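本月犬舍消息：领养家庭回访与三月洗护安排

上个月送出去的狗里，有两只已经过了第一轮回访。Stullis 住到了 Plokdale，新家有院子，主人Anderson Rezende 来信说它头几晚不肯进卧室，一直趴在门口，现在肯睡在床边的垫子上了。饭量正常，体重比离开时略有增加。另一只是老母犬 Adebisi，右后腿的关节还在吃药，医生建议每天散步两次，每次不超过10分钟，坡路先不要走。

Zimevgate 那边的寄养点从三月起多收几只等待手术的狗，本舍会按周转送。想做短期寄养的家庭请提前填表，至少能保证两周，家里有猫的请注明。寄养期间的狗粮和药由我们提供，看病请先打电话，不要自己去没有合作的诊所，否则费用很难报销。

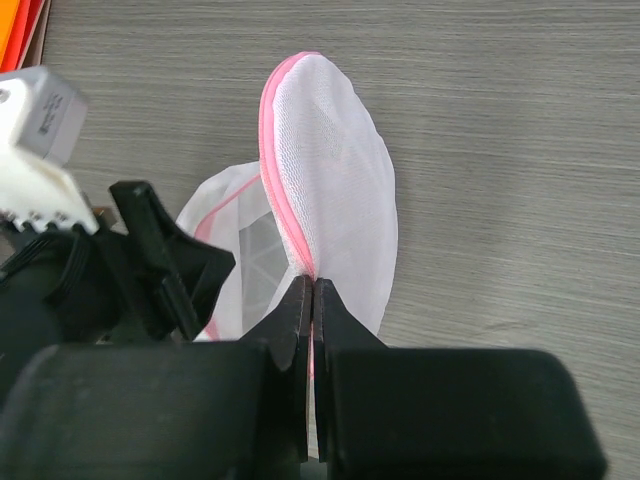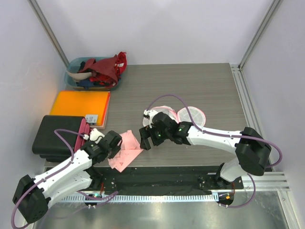
白色网眼洗衣袋（第一张）；灰色木纹台面与机械臂（第二张）

捐赠方面，冬季募款共收到3,930元，其中大部分用于绝育和牙科。旧毛巾和床单继续收，羽绒被和枕头不收，狗咬开以后很难清理。项圈、胸背带请洗净晾干再送来，小件最好用袋子装在一起，写上尺寸。

周一上午犬舍做消毒，不接待参观，领养面谈改到下午2点以后。第一次来的家庭请全家到场，已经养狗的请把狗一起带来，先在外面的小路上并排走一段，再进围栏见面。牵引绳用普通的，不要用伸缩绳。

遛狗排班表贴在前门内侧，换班请直接跟 Ismael Brandão 说。

读者留言

小满妈：Adebisi 还能预约去看吗？家里没有楼梯，住一楼。

老周：毛巾有一大包，周末送过去有人收吗？

犬舍回复：@老周 有人，放前门就行。@小满妈 它已经有家了，同龄的还有一只，可以来看看。

阿宁：Stullis 我遛过半年，看到它睡上垫子了真高兴。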